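3.2 Task and Working Area

The task was chosen together with the students in the first meeting in February. Each team had to write a program which makes the arm touch or move one named block without disturbing the neighbors. We call this task Pluker, after the name the students gave to their first script, and we keep the name in the rest of the paper.

The blocks are placed on a wooden board that lies on the perforated work surface (Figure 2). The set has four colors with two blocks in each. A color alone is therefore never enough to select a block, and the program must also use the shape. The two stars and the two cylinders differ only in color from their partner, and these pairs caused most of the discussion in the teams.
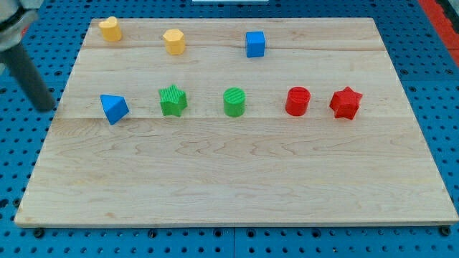

Figure 2. Eight blocks in two rows on the board, with part of the arm at upper left.

Märta Forsberg objected to this choice of blocks when we presented the plan. In her opinion the heart and the hexagonal prism are too easy, as no other block has the same shape, and a team can get a good score by practicing only on them. We kept the set but changed the scoring, so that a trial with a star or a cylinder gives double points.

In total the teams recorded 257 trials. Of these, 176 were made with the final rules and are used in Section 4. The first 50 trials were for training and are left out, and the others were stopped by the students themselves before the arm came to its target. A stopped trial was not counted as a failure, but the team had to write the reason in the log. The logs were read by Siv Blomqvist, and her codes for the reasons are given in Table 3.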